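Giving up the shared calendar

I have been meaning to write this one up since July, when I finally deleted the family calendar app from my phone while standing in the parking lot of the hardware store. It was telling me I had a dentist appointment. I did not have a dentist appointment. My husband had a dentist appointment, which he was at, and the calendar had decided that since I was in the "household" I should hear about it too, at the hour, at the half hour, and once more for luck.

So now we use paper. A big ugly wall planner in the kitchen and a little datebook each, and I have opinions!

First, some background for people who are new around here. We moved to Fledden four years ago with two kids, one dog and a whole lot of good intentions about being organized people. I tried everything. I tried the app with the colors (I was orange, which I resented). I tried the one that emails you a summary in the morning, and I read that summary maybe twice. For a while I paid 5 dollars a month for one called Wenditine that was supposed to sort out who was driving whom, and all it ever did was ask me to rate it. My sister-in-law swears by hers and she is never late for anything, so I'm not saying they don't work. I'm saying they don't work on me.

What was going wrong, I think, is that putting something in the phone felt like doing it. I'd type "call about the gutter" and get this lovely little glow, and then it would slide off the bottom of the screen and the gutter would go on hanging there. I had 16 overdue things in there at one point, and one of them was to return a library book for a kid who had since changed schools.

The paper thing started by accident. Our old neighbor Bogdan Wilczyńska was clearing out his garage and gave me a box of index cards and a wall planner from the print shop, Pledar, that used to be on the corner. The planner was the undated kind, so you write the numbers in yourself. I did that one evening with a glass of wine and it was weirdly the nicest hour I'd had all week. By the end of it I knew the whole month. I didn't have to look anything up. I could tell you the soccer picnic was the same weekend as my mom's visit, which I had absolutely not known when both of those things were in my phone in their different colors.

Okay, so what we do now.

The wall planner is for anything that touches more than one person. If it's on the wall, it's happening, and if it isn't on the wall you can't be mad when I schedule something on top of it. That rule caused one big argument (the poker night) and has been fine ever since. We write in pencil. I started out in pen because it looked so crisp and by the second week it was all arrows and scribbles, and you couldn't tell which Saturday was the real one.

My datebook is for me. It's a week across two pages with a blank strip down the side, and the blank strip is where all the little junk goes. Call the gutter guy. Buy stamps. Ask Natália for the bean recipe. If something sits in the strip for three weeks and I keep copying it over, I have to either do it on the spot or cross it off and admit I don't care about it. I crossed off "learn to sharpen knives" and felt ten pounds lighter.

The copying over is the part people make faces about. My friend Leokadia Gajewski, whose own desk I would describe as a landslide, asked me why on earth I'd want to write the same thing down twice. But it's the good part! By the third time I've written "bank form" I'm so sick of looking at the words that I go and do the bank form. The phone never made me sick of anything except the phone.

Now the stuff that hasn't worked, and there's plenty.

I leave the datebook at home. A lot. The first month I was standing at the front desk at the vet saying "can I call you back" like somebody's great-aunt. I've gotten better, and I also learned to keep one folded index card in my wallet with the next two weeks on it, so that's my cheat. Matúš (my husband, for the new folks) takes a picture of the wall planner every Wednesday, and I've decided that doesn't count as going digital.

Repeating things are annoying. Trash day, piano, the allergy shots. On the phone you type those once and they go on until the sun burns out. On paper you write them again every month like lines on the blackboard. I've settled on little symbols, a circle for piano and a square for trash, and the kids think that's hilarious and have added a few symbols of their own. I still don't know what the star on the second Tuesday was supposed to be. Nothing bad happened.

And birthdays! I lost all the birthdays. I hadn't thought about that one at all before I hit delete. I spent a whole afternoon calling relatives to ask when they were born, and it was a pretty good afternoon, really, but Aunt Bożena was insulted and let me know it. She got a card with extra glitter this year. The birthdays live on a sheet inside the pantry door now, and I copy them over when I set up the new month.

The other thing I didn't see coming is that the kids read the wall. They never once looked at the app, even though they both had it, even though I nagged. But they stand there eating cereal and they read the wall. My oldest will say "you've got that thing with the school on the same night as my game" before I've had coffee. The little one can't read everything yet, but he knows his own circle and he counts the squares until pizza night. I could have saved myself four years of notifications with a piece of paper and some tape.

Cost, since somebody always asks. My datebook was 16 dollars and it's held up great apart from the ribbon, which the dog ate. The box of index cards has to be close to endless. I've used one pack of 100 and there are more packs under it than I want to think about. The next wall planner I'll have to buy like a regular person, and I've been looking at the ones from Biwott, because they've got big squares and no inspirational sayings. If you know of a planner with big squares and no sayings, please tell me. I don't need to be told to bloom.

One more thing and then I've got to go get a kid. A few of you wrote after my last post to say you'd love to do this but your work runs on an online calendar and you've got no choice. Mine does too! I left the work one alone. It lives on the work laptop and stays there when I close the lid. On Sunday night I look through it, copy out the two or three things that affect anybody else in the house, and that's all the mixing they get to do. It takes me less time than finding my glasses.

I'd love to hear how the rest of you do it, especially if you've got teenagers, because I'm told everything falls apart then. Also if anyone has a pencil that doesn't smear when you're left-handed, I'm all ears. I've been walking around with a gray pinky since summer. 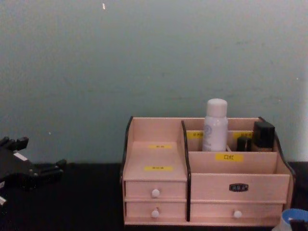
Natália Carvalho: Lefty here too, and I switched to a harder pencil, a 2H, and it fixed most of the smearing. It writes lighter so you have to press a bit on the wall planner. We've got two teenagers and the paper is still up, though mine write things on it at midnight and expect a ride by eight. I gave them their own row along the bottom and anything that isn't in there by dinner doesn't get driven to. And I owe you that bean recipe, I know, I know. It's on my list!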